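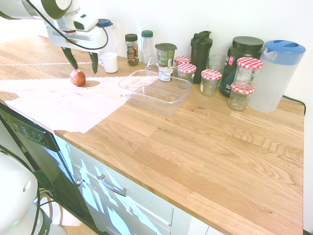 An apple and a white mug on a wooden countertop. Photo: Janevski

Janevski opens kitchen countertop service in Drovutville

DROVUTVILLE, 2025-02-01 — Janevski, the family workshop for wood countertops and tables, announces the opening of its second location, at 20 Broltum Street in Drovutville. The new shop will offer repair, sanding and oiling of kitchen countertops, and it will also take orders for new ones.

Until now, customers from Drovutville had to bring their boards to our first workshop, on the other side of the river. For many of them this was too far, and a long countertop does not fit in a usual car. From the new location our team of 8 people can visit homes in the whole town and do most of the work in the kitchen itself.

"People often think that an old countertop must be thrown away," said Maribeth Javier, manager of the new shop. "In most cases the wood is still good under the surface. We sand it, we oil it, and the family can keep it for many years more."

The first visit and the price estimate are free of charge. A normal sanding and oiling takes two days, and during this time the sink can be used but the surface should stay clear. Customers who wish to do the oiling by themselves can buy the oil in the shop and receive a printed guide with it.

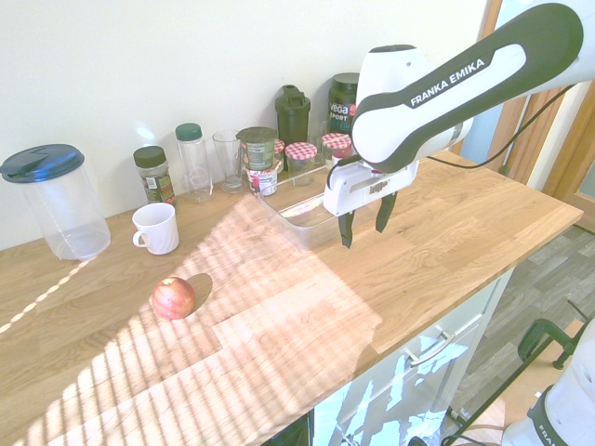 Storage containers along the back of a wooden countertop. Photo: Janevski

In May the shop will begin with evening lessons about the care of wood in the kitchen. The lessons will cover water marks, small burns and the joint near the sink — the place where most damage starts. Places are limited and registration is made in the shop. The lesson is free for customers who ordered a repair before.

Payment is possible in cash, by bank transfer and by card, including Amex. Orders for new countertops require a deposit.

Contact for press and customers:
Maribeth Javier
Janevski, 20 Broltum Street, Drovutville
Telephone extension 3110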